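## 5. Tuning the grasp planner in Flondia

Welcome back! By now you should have the Takis bridge running and a scene loaded, so we can get to the part most people enjoy, which is watching the planner pick things up. Take your time with this section, and keep the console open beside the viewer so you can read the messages as they come in.

1. Open the **Planner** tab and choose the Dadberg profile.
2. Set **Candidate grasps** to 185. You can go as high as 499, but each plan will take longer.
3. Set **Approach clearance** to 10 mm.
4. Click **Preview** and switch to the close-up camera. 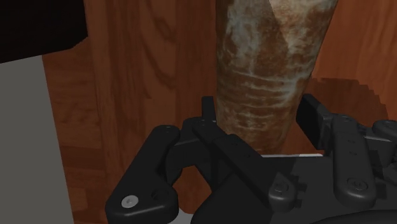 **Can I change the clearance while a plan is running?**
Wait until the plan finishes, or press **Stop** first. Flondia reads the value once at the start and ignores any edits until the next plan.

> **Note:** If you loaded one of the Jelínek scenes, its collision shapes are simplified, so a finger may look as though it has room to spare and still be reported as touching. Turn on **Show collision mesh** to see what the planner sees.

5. Switch to the room camera and open the arm's **Joint limits** panel. Leave the soft limits at 5 degrees inside the hard ones for your first few runs, and please do save the profile before you go any further (I have lost a good many afternoons by skipping that!).

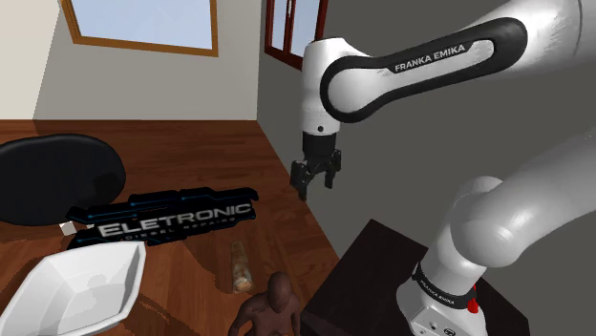 6. Click **Plan**, then **Step**, and let the arm move one waypoint at a time. When you're happy with the path, click **Run**.

> **Caution:** Resetting the scene clears every unsaved waypoint, and there is no undo.

If the console shows `NO_VALID_GRASP`, go back to step 3, lower the clearance a little, and preview again.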